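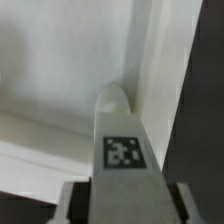

The Flornton Office of Enterprise will open its Crowdfunding Match Program to a third group of applicants in July. The program provides a grant of up to $3,000 to residents and small firms that have completed a public funding campaign for a physical product and now need to move from a prototype to a first production run. It does not replace the money raised from backers, and it may not be used to pay for advertising. Reviewers in the first two groups saw a good deal of attractive campaign photography and comparatively little evidence of how a product would be made. A matte, off-white body with a smooth rounded tip, such as the one shown here, photographs very well, but the surface of a part tells a reviewer little about its cost, its tolerances or the number that can be produced in a month. Applicants are therefore asked to submit drawings and supplier quotations along with any images.

The most closely watched award to date went to Fakon, a rain gauge for home gardens that reports to a small indoor display. The campaign closed with 488 backers, most of them in the Flornton and Nusholm area. The grant was applied to tooling for the outer housing. The original delivery estimate was moved back by 2 months after the first quotation for the housing came in above the campaign budget, and backers were told of the change in writing before the new date was posted on the campaign page. The Office considers this to be good practice and has made it a condition of future awards.

Several applicants have asked what the Office means by "evidence of readiness." The revised guidelines, which apply from this round forward, call for the following: a working prototype that can be shown in person; a written quotation from at least one manufacturer, no older than 3 months; and a budget that separates tooling, parts, assembly, packaging and shipping. Shipping deserves particular attention. In both earlier rounds it was the line most often left blank, and the one most often revised upward after an award was made. Applicants who plan to ship outside the United States should include duties and taxes in their estimates.

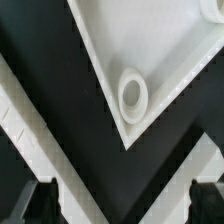
White plastic part with a raised rim and a round collar near its lower tip.

Applicants who have not yet chosen a manufacturing method are encouraged to attend one of the design review sessions held at the Nusholm Business Center. Each session allows an applicant to discuss a single part or assembly with engineers from Chantharasri, the product development firm retained by the Office for this purpose. The engineers will comment on wall thickness, fasteners, choice of material and the likely cost of a mold. They will not prepare drawings, and their comments do not count for or against an application. Sessions are free of charge but must be reserved in advance through the Office, and applicants should bring the part itself if it can be carried safely.

The Office has also been asked whether a campaign that fell short of its goal may still qualify. Under the present rules it may not. A campaign must have reached its stated goal, and the funds must have been released by the platform, before an application can be accepted. Campaigns that use flexible funding -- in which the organizer keeps whatever is raised -- will be considered only if the amount received is enough, together with the grant, to complete the production run described to backers. Preorders taken through an applicant's own website are not treated as a campaign.

Recipients are required to file a brief report at the midpoint of the production run and another once rewards have shipped. The reports should state the number of units completed, the number delivered and any changes in price or specification. Summaries will appear in this newsletter. A recipient that cannot complete its run must notify both the Office and its backers without delay, and any unspent portion of the grant must be returned.

Application forms for the July round are available at the front counter in Flornton and at the Nusholm Business Center, and may be returned to either location until 4:30 p.m. on the closing date printed on the form. Incomplete applications will be sent back once for correction. Questions about eligibility should be sent to the Office in writing before an application is submitted.

Filed under: Small Business > Grants and Funding > Product Development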